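Ama Tsikata Wants You to Cook Less

I got to Ama Tsikata's place hungry, which was a mistake, because she talks about food the way other people talk about their kids. She used to run the kitchen at Agbenyega, a lunch spot in Fliltham, and these days she writes a newsletter about leftovers called Zostum. It goes out to about 3000 people, and I've been one of them for ages (the cold rice issue changed my Augusts forever).

I asked her how a restaurant cook ends up writing about yesterday's beans.

"I was coming home at night with no dinner in me," she said. "I'd fed 121 people and then I'd eat crackers standing up. So I started keeping back a little of whatever I liked. One scoop, lid on, done." 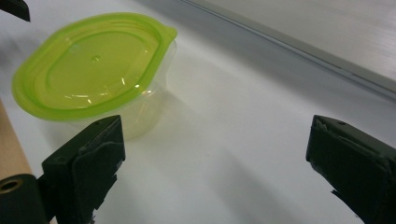 The one-scoop rule

She's serious about the scoop! Her whole argument is that most of us save food in the wrong amount. We keep a giant pot of soup and get sick of it, or we toss a spoonful of greens that would have been great in an omelet.

"A small amount of something good is an ingredient," she told me. "A huge amount is a chore. I don't want a fridge full of chores."

Her sister-in-law, Amerley Atinga, was over that afternoon and disagreed loudly from the couch. Amerley likes the giant pot. She makes bean stew for the week and eats it for the week, and she'd like everyone to leave her alone about it. They've been having this fight for years, as far as I can tell, and neither one is budging. 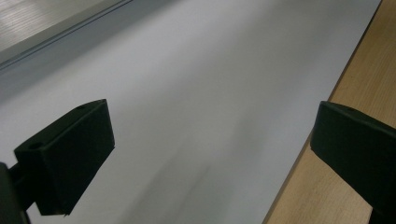

What about the freezer?

I figured she'd be a freezer person. Nope.

"I forget what's in there," she said. "I once found fish from two apartments ago. I'd moved it! I paid a man to move that fish."

What she does is keep a list on the fridge door, in pencil, and cross things off. Stew, half an onion, the end of the roast peppers. When the list gets to the bottom of the page, she skips shopping and makes what she calls a picnic, where everything comes out at once and you eat it with bread.
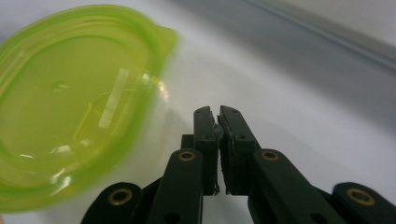
Photo: Yayra Agbeko

I asked if any reader had ever gotten mad at her. She laughed for a while. Issue 507 said you could put leftover salad in soup, and the replies came in for days. "Dressing and all," she said. "I stand by it. Leave out the croutons."

Then she sent me home with peppers, and I ate them on the bus.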